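Desk clutter and task switching in open-plan offices
Speaker notes, Theresia Grabner
Slot: 25 minutes plus questions

Slide 1. Title

Say who I am and which floors I looked after at Mayrhofer. Mention that the handout is at the back and has the full tables. Do not read the title out.

Slide 2. Where the data comes from

Two sites, Mayrhofer and Eler. 106 desks in the log, of which 65 were fixed and the rest shared. Logging ran through July. Staff filled in a short form at the end of each shift: what was on the desk, what was used, what had to be moved to make room for something else.

Self-reported, so treat the times as soft. The item lists are better. I checked a sample by walking the floor after hours, and the lists mostly matched.

Slide 3. Definition

An item is in use if it was picked up at least once during the shift. Everything else on the surface is standing stock. Monitors, keyboards and phones are left out of both.

Someone will ask about paper. A stack counts as one item if it is moved as one item. This flatters the people with tall stacks. Say so and move on.

Slide 4. Main result

Almost 57 per cent of items on fixed desks were standing stock. Pause here and let them read the chart. The left axis is items, the right axis is minutes; people mix them up.

Shared desks were lower, as expected, but the gap closed over the month. Things left behind on a shared desk tend to stay, as the next person is unsure who owns them.

Slide 5. Containers

Pen cups, trays, letter racks. At Eler, desks with more containers had more standing stock. I would not claim cause. A container may attract items, or a person with many items may ask for containers. The form cannot separate the two.

What can be said is that small upright holders were moved more often than flat trays. They are light, they sit near the working hand, and they go over when a folder is pulled across the desk. The black mesh cup is the usual type.

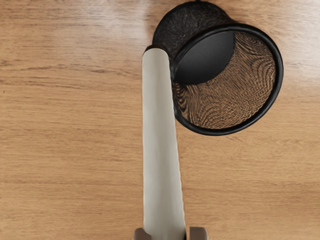 Slide 6. The Custen trial

One team at Custen tried a clear-surface rule for seven weeks. Containers went into a shallow drawer. Retrieval took slightly longer per item and the number of retrievals fell. Total time was flat.

Do not oversell this. One team, no control group, and the drawers were new, so people were keen to use them. The team kept the rule afterwards, by their own vote.

Slide 7. Software

Wasora is the booking tool used at both main sites. Its reports show which desk was booked and for how long. They do not show whether anybody sat there. I matched the forms to bookings by hand and dropped those with no match.

If asked for the matching sheet: yes, on request, names removed.

Slide 8. What I would change

Shorter form. Log at midday as well as at the end of the shift. Record handedness, which I left out and which probably explains part of the holder result.

Slide 9. Questions

Likely ones: hot-desking policy (outside the study), plants (counted as standing stock unless watered), cost of drawers (see handout, last page).

If short of time, drop slide 7 and go straight to 8.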